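FOR IMMEDIATE RELEASE

Brornville workshop members present Ikik, a home-built helper for small liquid handling tasks

BRORNVILLE, Thursday, March 26, 2020 - The members of the Drandevstead shared workshop are pleased to announce the first public version of Ikik, a robot project built in our own rooms and in the homes of several members. Ikik is meant to learn simple bench work, such as moving a tube into a rack or pouring a small amount from a beaker. The plans and the parts list are open to everybody from today. 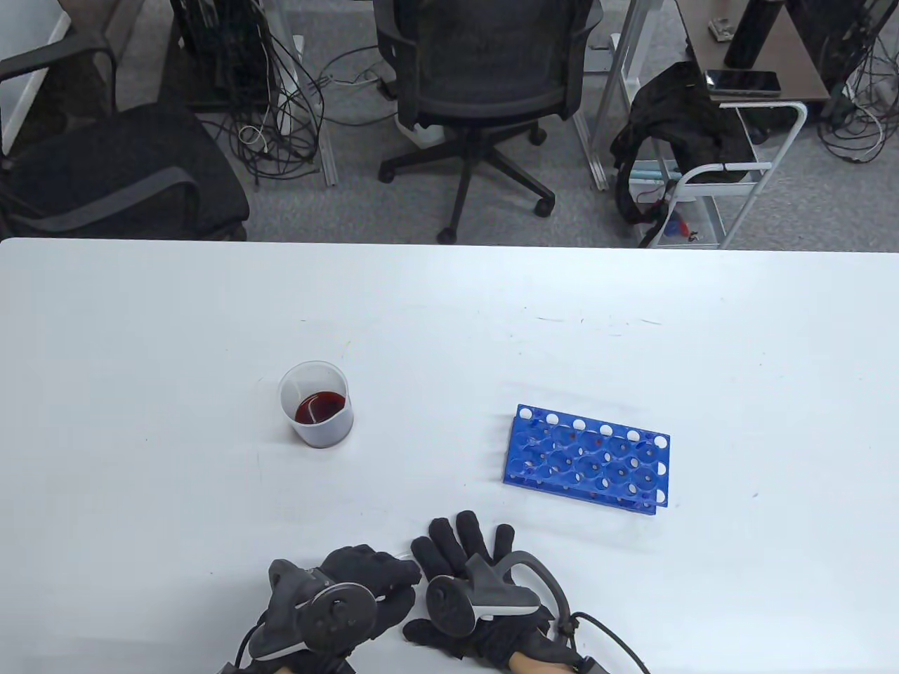
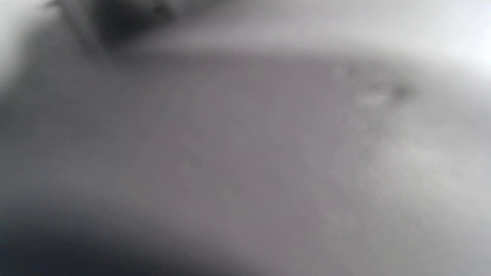
What Ikik is

Ikik is a pair of low-cost arms and the software that teaches them. A person first does the task by hand, with a tracked controller on the back of each hand, and the movement is saved together with the camera pictures. The arms then try to repeat the task from these recordings. We started with beakers and a blue tube rack because such things are cheap, light and easy to wash. For practice we use water with red food color, so a spill on a white table is seen at once.

The present collection has 252 recorded tasks. More than 100 of them concern the rack, and 51 concern pouring. The rest are smaller movements, for example turning a lid or pushing a box to the side. The pouring set is the weaker one, and we will say this openly to anyone who wants to use it. The arms still tip the beaker too fast when there is only a little liquid left.

How it was built

The arms are made from printed parts, aluminum tube and hobby motors. Members who own a printer made the joints at home and brought them to the workshop on club evenings. The first shoulder joint was too soft and bent under its own motor. The second one has thicker walls and a steel pin, and it is the one in the plans. The control box was made by the electronics group, and its wiring diagram was drawn again from the beginning after two builders read the old one in different ways.

The software is named Pasaribu. It runs on an ordinary desktop computer and keeps the hand positions and the pictures in the same time order. This part took the longest. In early recordings the two went slowly out of step, and a full set had to be thrown away.

What comes next

Version 2 of the arms is planned for July. It will have a softer grip for thin plastic and a shorter cable from the wrist to the control box. We also wish to add tasks from the kitchen and the sewing table, as many members have asked for it.

How to take part

Builders can ask for the plans, the parts list and the recordings at the workshop desk in Brornville or by letter. There is no fee. We ask only that changes to the design are shared back with the group - also the ones that did not work. Questions from the press are answered in English by the Ikik project group, Drandevstead shared workshop, Brornville.

###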